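Offene Regale sind eine Zumutung

Schnell getippt, zwischen zwei Terminen, aber es muss raus. Ich habe letzte Woche wieder so einen Katalog durchgeblättert, und auf jeder zweiten Seite: offene Fächer. Offene Fächer über dem Sofa, offene Fächer in der Küche, offene Fächer im Bad, wo dann drei Handtücher liegen, gerollt. Wer rollt Handtücher? Wer hat überhaupt nur drei?

Ich wohne auf 46 Quadratmetern. Da ist jedes Möbel eine Entscheidung, und jede falsche steht einem zehn Jahre im Weg. Mein erstes Regal war offen. Mein zweites auch, ich lerne langsam. Beide sahen am Tag des Aufbaus wunderbar aus. Drei Bücher, eine Schale, viel Luft. Nach 14 Tagen: Ladekabel, Post, eine Tüte mit Schrauben, die zu irgendwas gehören, halbe Packung Teelichter, noch mehr Post.

Das Argument der Gegenseite kenne ich. Thaís Arruda, mit der ich mir lange ein Büro geteilt habe, vertritt es mit Leidenschaft: Offenes Regal zwingt zur Ordnung. Man sieht den Kram, also räumt man ihn weg. Schöner Gedanke. Bei ihr klappt das sogar, ihr Regal sieht aus wie aus dem Museum. Bei mir zwingt es nur zum Wegschauen. Nach ein paar Wochen sieht man den Haufen nicht mehr, man sieht ihn erst wieder, wenn es klingelt und Besuch vor der Tür steht.

Dazu der Staub. Wird in keinem Prospekt erwähnt, auch bei Orkier nicht, deren Serie ich 300 Euro lang besessen habe. Jedes Fach hat eine Fläche, jede Fläche will gewischt werden, und vor dem Wischen muss alles runter und danach alles wieder rauf. Zehn Fächer, ein Samstagvormittag. Mit Türen: einmal drüber, fertig.

Trotzdem. Ganz verteufeln will ich es nicht, es gibt nämlich eine Bauform, mit der ich leben kann, und die ist peinlich altmodisch. Das Buffet. Unten Schubladen, oben Aufsatz mit Fächern, dazwischen eine Platte zum Abstellen. Hatte meine Großmutter in Dunkelbraun, schwer wie ein Klavier, und ich fand es scheußlich. Heute gibt es das in Weiß und plötzlich verstehe ich, was sie daran hatte.
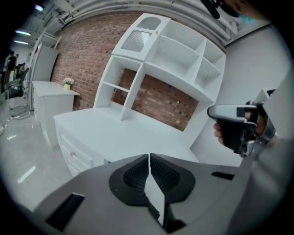 Unten zu, oben offen: weißer Schrank mit Aufsatz vor rotbraunem Backstein.

Der Trick ist die Aufteilung. Unten verschwindet alles, was ein normaler Mensch besitzt. Batterien, Bedienungsanleitungen, Geschenkpapier, die Schrauben. Oben darf stehen, was man wirklich ansehen will, und das ist bei ehrlicher Betrachtung wenig. Die Fächer sind durch Stege getrennt, also kippt nichts und wandert nichts, jeder Gegenstand hat seine eigene kleine Kammer. Wenn hinten keine Rückwand drin ist, schaut auch noch die Wand durch, und bei Backstein ist das die halbe Dekoration. Da braucht man gar nichts reinzustellen. Leer lassen! Traut sich bloß keiner.

Über das Ziergitter oben links kann man streiten. Bogenfenster mit Rautenmuster, an einem Möbel, naja. Ich hätte es weggelassen. Andererseits gibt so ein Gitter dem weißen Kasten ein bisschen Gesicht, sonst ist es halt ein weißer Kasten. Der kleine runde Knopf an der Schublade dagegen ist genau richtig. Kein grifloses Push-to-open, das nach einem Jahr entweder klemmt oder beim Vorbeigehen aufspringt. Ein Knopf. Man zieht, es geht auf.

Und die Blume auf dem niedrigen Schränkchen nebenan, rosa und weiß, kleiner Topf. Reicht. Mehr Deko braucht so eine Ecke nicht, ein Topf und gut. Ich kenne Wohnungen, da stehen auf derselben Fläche eine Duftkerze, ein Buddha, ein Tablett und auf dem Tablett noch eine Duftkerze.

Was mich ärgert, ist die Preisfrage. Türen und Schubladen kosten extra, offene Bretter sind billig herzustellen, und genau deswegen werden sie uns als Lebensgefühl verkauft. Luftig. Leicht. Skandinavisch. Semeo macht das so, Azimi auch. Ich unterstelle da keine Verschwörung, aber eine Schubladenschiene ist nunmal teurer als ein Loch.

Also mein Vorschlag, wer gerade einrichtet: erst den Kram zusammentragen, alles auf einen Haufen, dann schauen, wieviel davon man täglich sehen möchte. Für diesen Teil ein offenes Fach kaufen. Für den Rest Schubladen, und zwar eine mehr als gedacht. Meine dritte ist seit März voll.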